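Home | Research | Publications | People | Contact

11 minute read

4. Page length, internal linking and the behaviour of returning visitors

4.1 Background to the second study

The first study, reported in Section 3, considered how visitors arrive at a commercial website from a search engine. The present section is concerned with those who come back. Much of the published advice to site owners treats the first visit as the only one worth measuring, and the tools in common use encourage that view by placing new visits at the head of every report. For firms whose customers take several weeks to decide on a purchase, this gives a partial account of how a page earns its place on the site.

Four firms agreed to take part. Brandum sells interior doors and flooring to the public. Amlow lets short-term office space. Sakalauskas is a family firm of surveyors, and Sitano publishes planning guides for people who intend to alter their homes. All four maintain a library of articles alongside their sales pages, and all four had kept their visit records in the same format for at least a year before the study began. The records were supplied to us with personal details removed.

4.2 Selection of pages

The combined libraries held 1,955 pages at the start of the study in May. Pages were excluded where the text had been changed during the previous quarter, where the page was a copy of another with only the place name altered, or where the page could be reached only by way of a paid advertisement. This left 1,518 pages. Kalniņš, who carried out the selection, checked each exclusion against the publishing log of the firm concerned, and disputed cases were settled by discussion with the firm's own web editor.

Each remaining page was placed in one of two groups according to whether it linked to other articles in the same library from within its body text. Links in menus, footers and "related reading" boxes were disregarded. It had been our intention to use three groups, separating pages with a single body link from those with several. The publishing systems used by Amlow and Sakalauskas record such links differently, however, and the finer division could not be made on equal terms. Of the pages retained, 607 contained at least one body link.

4.3 What was measured

A returning visitor was defined as one who opened a second page of the same library after a gap of at least one day and within 7 weeks of the first visit. The choice of period was a compromise. Sitano reported that its readers often return after several months, when building work is about to begin, while Amlow considered that any visitor absent for longer than a fortnight should be regarded as lost. A single period was needed if the four libraries were to be compared.

We did not measure time spent on the page. It is a poor guide where long articles are concerned, as a page left open in a background tab is recorded in the same way as a page being read. Nor did we take account of search position, which was the subject of Section 3.

4.4 Findings

Pages with body links were more often followed by a return visit than pages without them, and this held in all four libraries. The difference was widest at Sitano and narrowest at Amlow. Page length, by contrast, showed no steady relation to return visits once body links had been taken into account. Short pages with well-placed links did as well as long ones, and some of the longest pages in the Brandum library were among the least likely to bring a visitor back.

The wording of the link also appeared to matter. Links whose text named the subject of the page to which they led were followed more often than links reading "click here" or "find out more". This agrees with long-standing guidance on accessible writing, and it is of some interest that advice given for the benefit of people using screen readers should also serve the commercial purpose.

Illustrations were recorded but not analysed. Most articles in the Brandum and Sitano libraries carry one or two computer-rendered interiors.
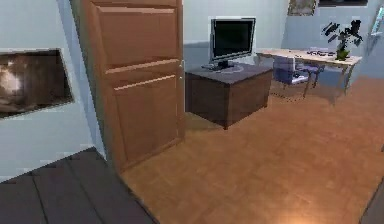
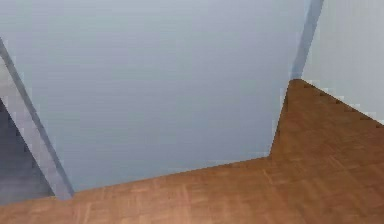

Figure 4. Rendered interior views, with pale blue-grey wall.

4.5 Limits of the study

The findings rest on four libraries, three of which deal in some way with buildings. Visitors to such sites may be more patient than those looking for a restaurant or a pair of shoes, and we would not wish the results to be applied to such trades without further work. It should also be borne in mind that pages with body links tend to be those on which an editor has spent more time. The links may therefore stand in part for general care in writing, and the records available to us do not allow the two to be separated.

A further difficulty arises from visitors who use more than one device. A person who reads an article on a telephone and returns on a desktop computer is counted twice, and the return is missed. The share of visits affected is not known. We have no grounds for thinking that it differs between the two groups of pages, but it will have lowered the return rates throughout.

4.6 Correspondence with site owners

The results were sent to the four firms before publication. Brandum has since begun to add body links to its older articles, starting with those on measuring a doorway, and has agreed to supply its records for a second period. Requests for the coding sheet used in Section 4.2 should be addressed to Aušra Kalniņš.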